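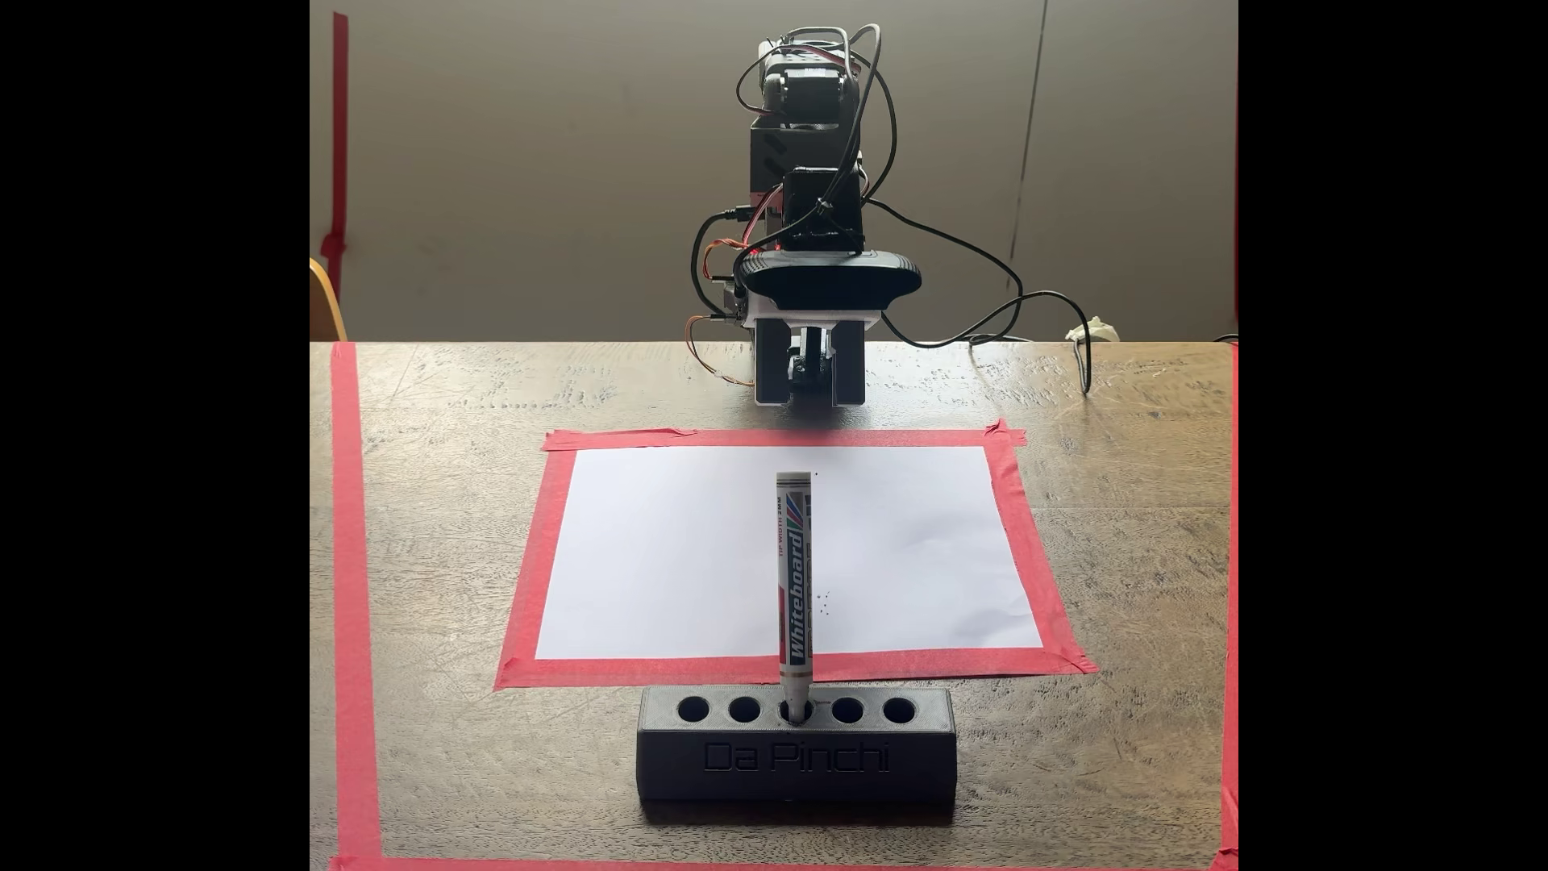
Photo: Albertina Paiva

Budgeting for a desktop robot arm: workshop tips

The arm is the part everyone prices first, and it is seldom the part that sends a budget over. My own small setup for pen and marker jobs came to 1652 pounds, and nearly a third of that went on things I hadn't written down at the start. These notes are for anyone planning a similar bench at home or in a shared workshop.

Measure the table before you order

Check the reach in the arm's data sheet, then mark it out on the table you mean to use. Masking tape in a strong colour is good enough for the edges of the work area, and you can lift it and lay it again when you change your mind. Allow space behind the arm for cables. An old wooden table will do if it doesn't rock. Scratches don't matter under a taped-down sheet, but deep grain shows through thin paper when a pen goes over it.

Tape costs very little, so buy several rolls. Fix the paper down on all four sides. Two corners are not enough once the tip starts to drag.

Ask what is in the box

I had quotes from Antunes and from Hasard for arms of much the same size. The Hasard price was lower by 62 pounds but left out the power supply and the servo leads. By the time those were added the two were level. Ask each seller for the following in writing:

Power supply, with the right plug
All servo cables, and their lengths
Table clamp or base screws
Spare horns and screws
Price and delivery time for one replacement servo
Whether the camera is included

A plain webcam mounted on the arm is enough for finding a sheet of paper. Look at how wide the camera body is before you buy it. A wide one sticks out past the arm and can catch on things standing beside the work, so leave clearance for it in your layout.

Printed parts

Camera brackets and pen holders can be 3D printed. If you have no printer, get a price for the whole lot at once, as most print shops have a minimum charge. Datora charged me for the set-up once and then by weight. A block with five holes in a row takes up little room, even if you only use one marker to begin with. Measure the pen barrel first — and the cap, if the pen is going to stand with the cap down. Ask for a slightly loose fit.

Markers

Pick one type and stay with it. The tip width is usually printed on the barrel, and 2 mm is easy to see on plain white paper. Changing to a fatter pen later means a new holder and new gripper settings.

Cables

Put cable ties, a longer USB lead and a switched socket on the list. Leads that run over the back corner of the table should have slack for the arm's full swing, plus something to stop them sliding. Check them with the power off by moving the arm through its range by hand, if the maker says that's safe.

Software and spares

Trutora has a free plan that covers one arm, and I have not needed more. Keep 300 pounds back for the first year. I have replaced 3 servos since April, all in the gripper, and was glad I had ordered two of them with the arm. Postage on a single servo was nearly as much as the part.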